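Insulated jug vs. a bunch of smaller bottles for a long hot day?
Asked in Camping & Outdoor Gear - 2,747 views

Hi all. I'm going back and forth on this and my cart has been sitting open since February, so please put me out of my misery.

I help run a kids' soccer camp and we're out on the field from breakfast until late afternoon, no shade to speak of and one water spigot that's a good hike away. Up to now I've been hauling a pile of regular insulated bottles in a tote, and the tote is killing my shoulder. I'm thinking of switching to one big jug, the kind with a push-button spigot at the bottom. The two I keep looking at are the Pidar and the Kotian. The Pidar is $46 on sale and the Kotian is a good bit more, but it has a metal spigot and the Pidar's is plastic.

What I want to know is, does the ice really last in these, and do the spigots drip? My sister had a cheap one years ago that left a puddle in her trunk every single time. Also is cleaning them a nightmare? I can get my hand into my bottles but not my whole arm!

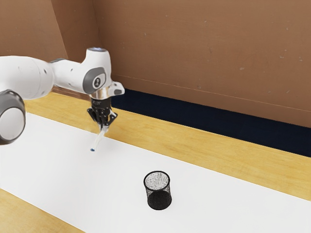
Answer from Nithin Arumugam (3,162 helpful votes)

I've owned the Pidar for three summers and my brother-in-law has the Kotian, so I can speak to both. Ice first. If you fill either one the night before with cold water and let it sit, then dump that out and load it with fresh ice and water in the morning, you'll still have ice at 4 p.m. Skip that step and you probably won't. Block ice beats cubes by a lot. I freeze water in old bread pans and drop the blocks in.

Drips: mine dripped the first summer and I was pretty annoyed about it. The nut on the inside was loose. Hand tighten it, then give it another quarter turn, and check it again after the first few trips. Replacement gaskets are a couple of bucks at the hardware store, bring the old one with you to match the size. The Kotian hasn't dripped that I know of, but the metal spigot gets hot in the sun and the kids complain about it.

As for color, get white if they have it. My Pidar is navy and looks great and it's like a frying pan by noon. A glossy white finish is what you want on a jug that sits out all day, and it wipes clean easier than the powdery textured kind too. Kotian's white one is matte, if I remember right, so look at it in person before you buy.

Cleaning is a long bottle brush and a spoonful of baking soda. Run some through the spigot too or it'll start to smell. Then leave the lid off overnight - I forgot once and the less said the better.

If it were my money I'd get the Pidar on sale and spend what's left on a spare spigot.

Answer from prairie_mom_of_4

We had a Brondia and the handle broke. Wouldn't get another one. The lid was nice though.

Answer from dogtrot

Has anyone mentioned weight? A full jug is HEAVY. You said your shoulder is already bothering you, and five gallons of water is over 40 pounds before you even count the jug. I'd go with two of the smaller Prullier ones, the kind with the bail handle, and carry one in each hand so you're balanced. Or get a folding wagon. I bought a wagon for $30 at a yard sale and it's the best thing I own, I use it for groceries, mulch, everything.

Also label the lids if you get two. We mixed up the lemonade and the plain water once and had some very confused dogs.

Comment from the asker

Thank you!! I hadn't thought about the weight at all. Going to look at the wagon idea and probably the Pidar. Does anybody know if the Prullier lids screw on or just snap?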